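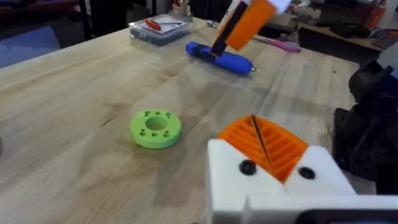
May 31, 2024

Frame data pass on Kasten, second round. Build is the one Ilse put up after the throw fix. Playing on pad, training stage, input delay set to zero, dummy is Bremora for everything unless I say otherwise.

Standing light is still 5 to start and +2 on block. Crouching light went back to +1, so light, light, throw no longer catches people who mash. I like that better than the February version. Standing heavy feels slower than before but the numbers didn't change, only the new shoulder animation. The windup is longer on the model and the hitbox comes out at the same time as always. Ask Ilse Buschmann if she wants the old pose back for the first few frames.

Special moves:

Hook (quarter circle forward + punch). Light version is safe at the tip and punishable up close. Medium version crosses up Bremora in the corner if she is crouching. It should not do this. Got it 8 times out of 12 with the same spacing. The other tries she ended up pushed against the wall and it hit from the front. Looks like the push box gets narrower when she crouches and his slides past it. Did not happen against Alora or Zernent.

Drop (down, down + kick). Fine. Landing recovery can be canceled into super on whiff, which I think is left over from when it was a command jump. Logged it.

Counter stance. High version catches jump-ins now. Low version still loses to Zernent's slide, always, even when the slide is done late. Checked the slide's flags and it's marked as a projectile. Changed it locally to low/strike and the stance works. Not committed yet, because Zernent's slide also goes under fireballs and I don't know if that depends on the same flag.

Combos. Life bar is 1,206 for Kasten, same as Zernent. Best I have so far from the corner with full meter, starting on a jump heavy:

jump heavy, standing medium, medium hook, dash, crouching medium, heavy drop, level 3 super

That does 856, which is too much off one jump-in. Scaling isn't being applied to the super at all after drop. If you skip drop and go straight from the crouching medium, the super scales like it should. So it's drop that resets the hit counter, probably the ground bounce. Try taking the bounce off and giving it a normal knockdown, then run the same route again.

Midscreen he is okay. Meterless routes all end in light hook and leave him a bit too far away to do anything on wakeup. Fine with me, his pressure is good enough once he's in.

Matchup notes, from a long set with Ilse last night (she played Alora):

- Alora's back dash gets away from everything except running heavy. Not a Kasten problem, her back dash is invincible almost the whole way.
- He can't punish her blocked sweep from max range. Standing medium whiffs by very little.
- Air throw range feels right.
- Round 2 timer stuck once after a double KO. Couldn't repeat it.

To do next:
Crouching push box on Bremora.
Slide flag, after checking the fireball thing.
Drop bounce and super scaling.
Win quote against Zernent is still the placeholder.
Redo the block numbers on his jump attacks, I had counter hit turned on for half of them.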